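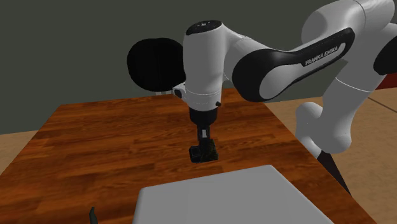

仿真画面:Franka Emika 机械臂夹着黑色小方块,前方是浅灰色托盘。

在仿真里测试“收拾桌面”:一份入门步骤

作者:Tala Qaisi
更新:2025年11月15日

常有人问,机械臂现在能不能帮忙收桌子。我在 Pirholm 做过一段时间的抓放测试,看法是:单件、硬质、形状规则的东西可以试,整张桌子还不行。下面的步骤能让你自己得出一个数字。

准备
一台能跑物理仿真的电脑,一个单臂模型,一张桌子,一个托盘,一个小方块。先别加杯子和抹布,软的和透明的东西留到后面。

第一步:定任务
写成一句话:“把方块从桌面放进托盘。”方块碰到托盘底面并松开夹爪,算完成。压在托盘边上不算。

第二步:设随机范围
方块的位置和朝向每次都变,托盘先固定。范围从一个手掌大小开始,以后再放宽。

第三步:分段运行
把动作拆成接近、夹取、抬起、平移、放下五段,每段单独记录成败。只记最后结果的话,出了问题很难查。抬起高度要超过托盘边沿,平移时速度放低。

第四步:跑够次数
先跑490次看看有没有明显错误,改完再跑2000次。我一般把随机种子存下来,失败的那几次可以原样重放。

第五步:看失败
常见的有三种:夹偏了,方块在指间转动;抬得太低,蹭到托盘边;松开太早。第一种先查夹爪对中,再查摩擦系数。摩擦系数设得过高,成绩会虚高,换到真机上就掉下来。

能不能用到家里或车间
车间里料盘位置固定,零件一致,抓放早就有人在用。家里难在东西杂,位置也没有规律,一只沾了油的碗就和方块完全是两回事。仿真里成绩好,只能说明动作流程没有大错,上真机前还得重新标定相机和夹爪力度。

下一篇写怎样换成两个方块,以及托盘位置也随机时要改哪些参数。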